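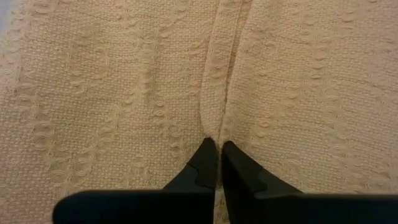 A reply to the October sheet asked whether a ridge down the middle of a loop-weave cloth should be written up as a seam or as a fold, as the sheet had a box for one and nothing for the other. It went on to say that two people checking the same cloth had put down different answers and both had been passed. The sheet now has a line for each (items 4 and 5).

Textile safety and condition check
Bedanby House, ground floor and first floor
Covers, throws, table cloths and hangings
January 2018

Use one sheet per room. Mark each item OK, ACTION or REMOVE. Comments from the last round are printed under the items so that the same points are not raised again.

1. Label and record number
Every piece should have a number on the stock list. If the sewn-in label has gone, write the number on a tie-on tag.
Comment: Piece 317 had no label and no tag. It was matched to the list by its size. Tag now fitted. OK.

2. Fire label or certificate
Check that the upholstery covers have a fire label or a certificate in the file. Throws and table cloths are listed separately and are kept away from the stoves and the fan heaters in all rooms.
Comment: Two certificates for the Jima covers were in the Prydderch folder. Moved back. OK.

3. Surface of the weave
Lay the piece flat in good light and look at it close up. On plain cloth look for thin places and broken threads. On the cream and light tan loop weaves, follow the bands of small oval loops from one end of the piece to the other. Write down any loop that has been pulled, and how far it stands up from the rest.
Comment: Do not cut a pulled loop. It can be worked back with a blunt needle. Cutting one on the Lumby throw last year started a ladder down the whole band. ACTION on one piece, small sitting room.
Comment: Rings and bracelets should come off before this item is done. So should watches with a metal strap.

4. Seams
A seam has stitching. Open the cloth gently on both sides of the ridge and look for it. Check for missed stitches, gaps and loose ends. Any gap a fingertip will go into is ACTION.
Comment: Seams on the long table cloth are sound. OK.
Comment: Stitching on the loop weave is hard to see from the front as the thread sinks in between the nubs. Turn the piece over before marking this item.

5. Folds and creases
If there is no stitching, it is a fold. Smooth it out with the flat of the hand and look at the cloth that was underneath. Note short wrinkles running out to one side, and any line that stays dark after smoothing, which may be dirt along the crease.
Comment: Pieces stored on the lower shelf had been folded on the same line each time. Refold in thirds, or roll on a tube if there is one free. ACTION.

6. Trip and catch points
Throws must not hang below the seat rail. Floor-length cloths are for the side tables only – none on tables people walk round.
Comment: Cloth in the hall was touching the floor at one corner. Turned round and pinned underneath. OK, but check again at the next round.

7. Pins, clips and weights
Run the backs of the fingers slowly along all hems. Count pins in and out if any were used for dressing the room.
Comment: One pin found in a hem, first floor back bedroom. Removed.

8. Stains, damp and moth
Pale cloths are to be checked by the window. Look along the folds first, then the underside. Bag anything with moth and take it out of the room the same day.
Comment: Faint yellow on one cloth was queried as damp. It was compared with a new length of the same cloth, which has a warm tone all over. Not a stain. OK.
Comment: Traps in the linen cupboard were full. Changed.

9. Washing and shrinkage
Wash only as the label says. Loop weaves go in a net bag on the wool setting, spin no higher than 800. Measure 100 cm along the edge before and after the first wash.
Comment: The Jima sample came up 5 cm short. Do not wash the rest until Lumby have replied. ACTION.

10. Return to store
Clean, aired, tag showing. Heavy pieces at the bottom – nothing on top of the loop weaves.
Comment: Shelf 2 still needs lining paper.

Completed sheets go in the tray in the office. Anything marked REMOVE goes with its sheet pinned to the bag, outside the cloth and away from the hem.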